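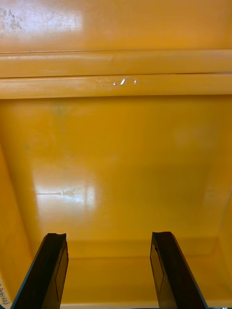
How long should you keep the leftover paint from a finished room?
Keep it as long as the color is still on the wall and the paint still stirs smooth. Once you repaint the room, the old can has no job.

Speaker notes: Leftover Paint and What to Do With It
Evening talk, Fontana Branch Library, Tuesday, 7 p.m.
Speaker: Carmela Carbone

Opening (5 min)
Start with the question above. Let people answer before I do. Most will say "until it dries up," and that is the answer I got from my own father too.
Say who I am. I ran the paint counter at Hemberg Hardware, then took over the reuse shelf at the town drop-off site. I don't sell paint anymore and I am not recommending a brand.
Mention that the talk covers house paint only. Car paint, boat paint and art supplies are another evening. Ottavio Sartori is doing the one on wood finishes in May.

Part 1: Why we end up with so much (10 min)
The reuse shelf took in 290 cans last year. Of those, 98 had never been opened. Pause here.
People buy a second gallon so they won't run out. Tell them to measure the walls, take off the doors and windows, and write the number down before they go to the store. Bring the number, not a guess.
Two coats means doubling the area. Say this slowly. At the counter it was the most common mistake in both directions.
Sample jars: these pile up. They are fine for testing a color but usually a poor choice for touch-ups, as the sheen may not match.

Part 2: Storing it (10 min)
Clean the rim before closing. Use a rag, then a rubber mallet with a scrap of wood across the lid. A hammer straight on the lid bends it.
If there is less than a third of a can left, pour it into a smaller container with a tight lid. Less air, less skin on top.
Label: room, color name, sheen, store, month and year. Write it on the side and on the lid. Lids get switched.
Keep it indoors, off a concrete floor, away from the furnace. Frozen latex that thaws lumpy is finished. Garages around here freeze most winters.
Pass around the two lids, the clean one and the bent one.

Color on my slides: the projector at Fontana runs warm, so yellows will look more orange than they are. Tell them to judge paint color at home, in daylight and again with the lamps on. Gloss matters as well. A shiny surface picks up every ceiling light and shows smudges more than a flat one.
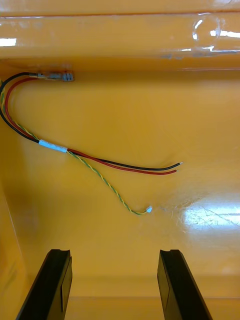
Slide 6. Glossy yellow-orange surface with light reflections, smudges and scuffs along the ledge.

Part 3: Is it still good? (5 min)
Open it outside or by a window. A sour or rotten smell means get rid of it.
Lift off any skin in one piece, don't stir it in. Stir for a few minutes, strain if needed, and brush some on cardboard. If it goes on grainy, stop there.
Old cans with no readable label: do not sand or scrape what they were used on until you know what it is. Houses built before 1978 may have lead paint. Hand out the testing sheet.

Part 4: Getting rid of it (10 min)
Latex: dry it out with cat litter or a store-bought hardener, leave the lid off, then follow the trash rules for your town. They differ, so call first.
Oil-based: household hazardous waste only. Never in the trash wet, never down a drain.
Usable paint: the reuse shelf takes cans at least half full with a label. Cameron Drummond runs the desk on Saturdays and will look at anything you are unsure of.
The school drama club also takes light colors for sets. Ask for Fiorella Valentini.

Questions (15 min)
Likely ones: mixing leftovers together (fine if same type and sheen, expect beige), spray cans (hazardous waste unless completely empty), smell in a closed bedroom.
Leave 40 handouts on the back table. Lights back up before the questions. Return the clicker to the front desk.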